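Wrist camera view changes between episodes, do I throw them out?

Posted in Stallow Help > Learning from demonstration

I'm recording teleop episodes for a policy that works the CPU socket levers on old desktop boards. So far I have 397 episodes. The case got moved a little between sessions, so the socket is not in the same spot at the start of each one. Should I delete the older ones and start over?
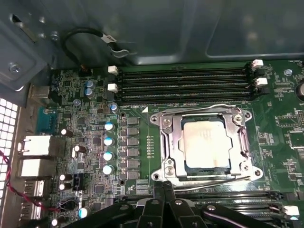
Wrist view, fingers just below the socket frame, processor in place.

The two fingers also cover part of the lower memory slots from this angle. I don't know if that matters.

5 replies hidden, showing top 2

flivance_user
Keep them. If the case sits in exactly the same place every time, the policy can learn the arm path and ignore the picture. I would move it on purpose, a bit of shift and a bit of rotation, and write down the setup for each batch. What you can't mix is camera mounts. If the camera moved on the wrist, tag those episodes separately and train with and without them.

Covering the slots is fine. Check that you can see both levers at the moment you grab one. Cut the long pauses at the start too. I had 67 episodes that were mostly waiting and the arm learned to wait.

rivon88
more data is better, get to 798 and then see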